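ok so the Lilleritz two-arm kit has been on my bench since August, people keep asking, here's a thread. Paid for it myself, no discount, no code at the end

1/ Price. 2,212 for the pair with grippers and the wrist cameras. Virkthorpe wanted 466 more for what is basically the same reach and a nicer box. Shipping was on top of that, ouch

2/ Setup. Manual says an afternoon. Took me 2 evenings, most of it on the left shoulder mount, bolts are a weird length. Virgil Matei's setup notes on the Bumholm forum saved me — read those before you touch anything

3/ Software is fine. Calibration wizard is good, the teach mode is good, the update thing is terrible. It wiped my saved poses once. Back up your poses!!

4/ Grippers. Two fingers, black, strong enough for household stuff. Swapping the finger pads takes a minute. Wish there were spares in the kit, Sepúlveda sells a set that fits but you wait roughly forever

5/ Cables. My biggest gripe. They run outside the arms and there's a lot of slack, so you spend your life checking nothing snags. I've ordered clips. For this money should of been in the box

6/ What I'm using it for: plug and socket work. One arm holds the strip, the other deals with the plug. Sounds easy, it's a really mean test. Anything slightly crooked and you're starting over

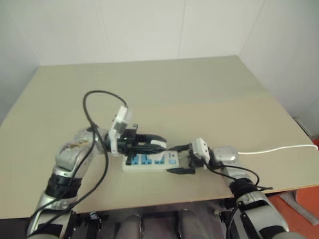
left gripper down on the power strip, right one over by the plug. note the cable loop on the left arm, see gripe above

Repeatability: good enough if the strip gets held down. Without the second arm it just skates across the table. So if your thinking of buying a single arm for this kind of job, dont

Noise — quieter than I expected, I can take calls next to it

Support answered in 6 hours, real person, sent me the right bolt size. Points for that

Would I buy again? Yeah, at this price. Not if they bump it. Questions below, will get to them tonight after dinner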